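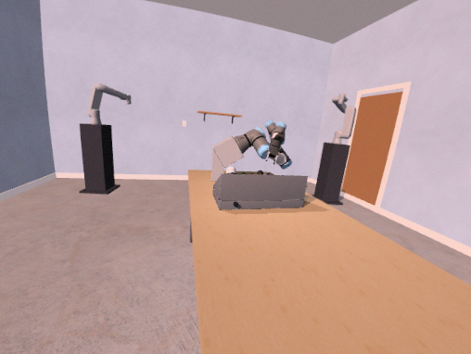
May 30, 2026

Street names again! I promised myself I'd only spend the morning on them and here I am with cold coffee and crumbs on the map.

So, where we are. The Womatcombe walking trail needs a blurb for every street on the loop, and the kids' version needs a riddle to go with each one. Toledo Lane is done (Hortensia found the old plat in a drawer at the library, and the street was named for the Ohio one, where the developer's wife grew up, so my lovely paragraph about swords is in the trash). Drutivari Court is still a mystery. Rodrigo thinks it's from a ballad, Ewan thinks somebody made it up over lunch. I'm leaning toward lunch.

The bird streets are killing me. Wren, Plover, Siskin, fine, but then you turn the corner and there's Marigold Way, all by itself. Kurniawati says Marigold was the farmer's horse. I want this to be true so badly! She's going to ask her neighbor, who has lived back there since before the sidewalks went in.

Walked the loop after lunch with the draft in hand. The route as written took me nearly 2 hours, too long for anybody pushing a stroller. If we cut through the park at Plover we lose 3 streets, but they're the dull ones (sorry, Elm). Also the sign at Siskin and Wren is turned the wrong way round, so you'd swear you were on Wren when you're on Siskin. Emailed the town about it. No reply yet.

Riddles: 6 written, and Amirul's daughter guessed all but 2 of them at the kitchen table. One of those was plain unfair, I rhymed "plover" with "over" and then read that it can go either way. Rewriting it.

For June: proof the map, chase the town, get Rodrigo to name the actual ballad or drop it. Tukico wants the folding size settled before they'll quote us for printing. I like the one that fits in a back pocket, Hortensia likes the big one she can read without her glasses. Bring both to the library next time and let people fold them.

Buy more green pencils.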